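Search this site
Enter keywords Go

FOR IMMEDIATE RELEASE
Clurnwood, 10/15/13

Drollow Seed Swap Opens Its Second Room

Hi everybody, Xinyi Song here, and I get to write the press release this time because I lost the coin toss (fine by me, I love talking about beans!). The Drollow Seed Swap in Clurnwood is opening a second room on Saturday, right behind the first one, and you're all invited to come poke through the drawers.

We started in May with one shelf and a stack of envelopes. Since then our members have brought in 2,856 packets and taken home 1,539, so you can see why we ran out of shelf.

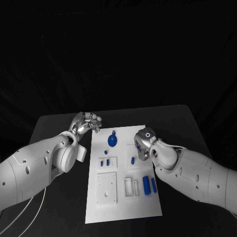
Vol. 9, No. 2

The new room is mostly for vegetables. Tomatoes get the long wall, squash goes by the window, and the peppers are sorted from sweet to "please label this clearly." Flowers and herbs stay put up front. We also have 222 kinds of bean now, and yes, I've grown a lot of them, and my favorite is still the Zurnow pole bean, a speckled one that climbs like crazy and makes a really good soup.

Doors open at 9 in the morning. Bring seed that's dry and labeled with the name and the year you saved it, or come with nothing and start with a few packets from us. Joining is free.
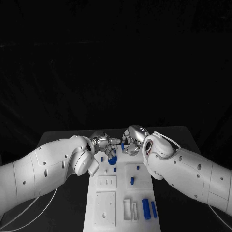

If you've never saved seed before, stick around for the beginner talk after lunch. I'll be going over lettuce and peas, which are both pretty forgiving, and then Dafis Garden Supply is giving away paper envelopes until the box is empty. Parking is on the side street, and please don't block the bakery!

Media questions can come straight to me. I pick up the phone most afternoons.

Contact | Copyright 2013 Drollow Seed Swap | Back to top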